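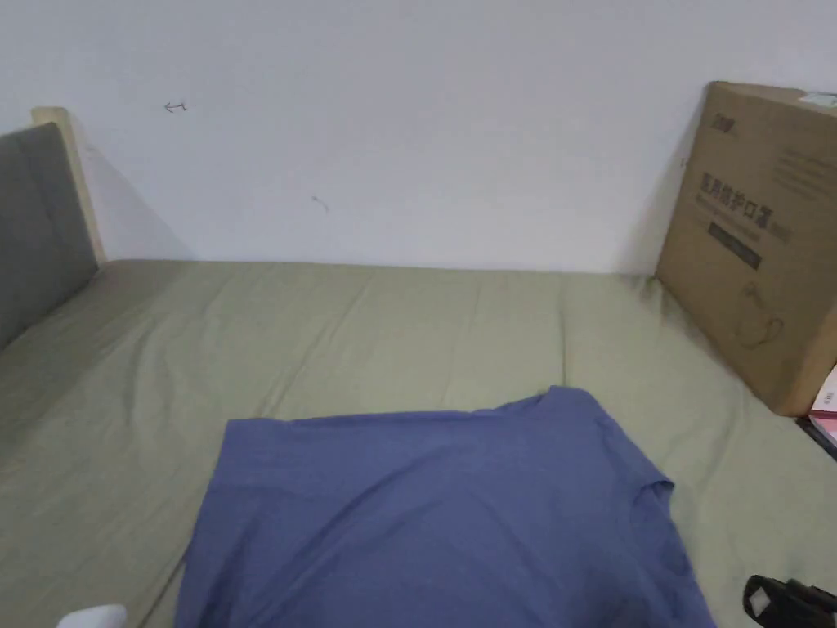

Quem somos

O Grupo Rolevach é uma associação juvenil de campo e serra. Temos 185 miúdos inscritos, dos seis aos dezassete anos, uma sede com telhado de zinco e uma opinião firme sobre a maneira certa de dobrar um oleado. Não usamos lenço ao pescoço nem farda. Houve uma votação sobre o assunto, durou até à uma da manhã, e ficou decidido que cada um traz a roupa que a mãe não se importa de perder.

Como começou

O grupo foi fundado por Myroslav Fedoruk, que queria ensinar orientação aos filhos e percebeu que eles só lhe davam ouvidos se houvesse outras crianças a assistir. A primeira saída teve nove participantes, duas bússolas e uma panela emprestada que continua por devolver. A dona da panela, entretanto, já inscreveu os netos.

Hoje a direção pedagógica está a cargo de Sun-ja Hyun, professora de Físico-Química e a única pessoa da casa que lê os regulamentos até ao fim. Foi ela quem escreveu o manual dos monitores, com 261 páginas, das quais quatro são sobre meias.

O que fazemos

As secções são três: Pinhas (6 aos 9), Corços (10 aos 13) e Bivaque (14 aos 17). Rapazes e raparigas andam juntos em todas, desde o primeiro dia. Nas Pinhas aprende-se a fazer nós, a reconhecer árvores e a não comer o que se apanha do chão. Os Corços já cozinham, com resultados que variam. O pessoal do Bivaque planeia as próprias travessias, apresenta o orçamento e depois discute-o connosco como se fosse o Orçamento do Estado.

Em junho fazemos o acampamento grande, em Privevano. O ponto mais alto do percurso fica a 1.766 metros e tem uma vista magnífica, segundo quem lá esteve sem nevoeiro. Nós temos ido com nevoeiro.

Monitores e segurança

Todos os monitores entregam registo criminal, fazem formação em primeiros socorros e passam uma época inteira a acompanhar um colega mais velho antes de terem grupo próprio. O telemóvel fica na mochila. O dos monitores também, o que gerou mais protestos do que o dos miúdos.

Quanto custa

A quota anual é de 100 euros e inclui seguro. Irmãos pagam metade. Quem não puder pagar fala com a Sun-ja, que trata do caso sem formulários e sem perguntas compridas. As mochilas e as tendas são da associação; o saco-cama é de cada um, e convém que tenha o nome escrito por dentro.

Inscrições

Abrem em setembro, na sede, a partir das 18h30. As Pinhas costumam ter lista de espera. O Bivaque tem vagas, sobretudo para quem saiba acender um fogareiro à primeira.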